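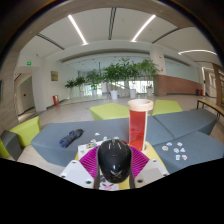
Tekivis Hand-Held Gripper Kit: Equipment Review

Prepared for the Durngate Equipment Lending Service
Category: Robotics, data recording tools
Unit supplied by: Skalico (distributor)
Loan period: 26 days in August

Summary

The Tekivis kit is a hand-held gripper with a camera, sold to groups that wish to record how people pick up and move everyday items and to use those recordings in training a robot arm. The Lending Service tested one complete kit with a view to adding it to the catalog. We recommend purchase, with reservations about the grip trigger and the printed manual.

Contents and setup

The kit arrived in a padded case containing the gripper, a charging cable, a spare pair of finger pads, a wrist strap and a small hex key. The desktop software, named Mok, is downloaded separately and requires a license code printed inside the lid of the case. Borrowers should note that the code is tied to one computer at a time and must be released before the case is returned.

Setup took 15 minutes on first use. Most of this was spent on calibration, during which the jaws are opened and closed several times while Mok records their travel. Later sessions began more quickly, although the software asks for a new calibration whenever the pads are changed.

Grip

The magenta finger pads are the best feature of the product. They are ribbed with fine parallel ridges and yield a little when they meet an object, so a smooth, rounded item such as a computer mouse can be clamped upright between them without great force. Folded umbrellas, paper cups and cardboard tubes were also handled well. Flat items were less successful. Stickers and single sheets of paper lying on fabric could be lifted only by pinching a raised corner, and reviewers with less practice often gave up.

The pads attract lint from upholstered furniture. A damp cloth removes it, but the grooves need some patience, and a small brush would be a sensible addition to the case.

Comfort

The gripper weighs 700 grams with the strap attached. Reviewers found it comfortable for short tasks and tiring when held out at arm's length. The trigger is stiff for small hands and has no adjustment. Left-handed use is possible, though the cable then passes across the wrist. Skalico has informed us that a softer trigger spring may be ordered as a part; we have not tested it.

Recording and software

The wide, circular view takes in a great deal of the room along with the object being held. Borrowers working in a lobby or other shared area should obtain permission from the building before recording. Indoor lighting presented few difficulties. Glossy objects did show bright reflections, and Mok marked several of those clips for manual checking – a cautious setting that can be turned off in the preferences menu.

Clips are trimmed, labeled and exported from a single window. The labeling tools are plain and easy to learn. Exporting is slow, and the progress bar stops moving for long periods while the work continues. One export failed when the computer entered sleep mode and had to be repeated in full.

Documentation and support

The printed manual covers assembly adequately but refers to an earlier version of Mok, and several menu names no longer match. The online edition is current. An inquiry about the license code was answered by Skalico at 4 p.m. on the day it was sent.

Rating: 4 out of 5

Suitable for: college courses, robotics clubs and small research groups with access to a recent laptop.

Loan conditions: spare pads are to be returned unused or replaced at the borrower's cost. The hex key must be in the case at check-in.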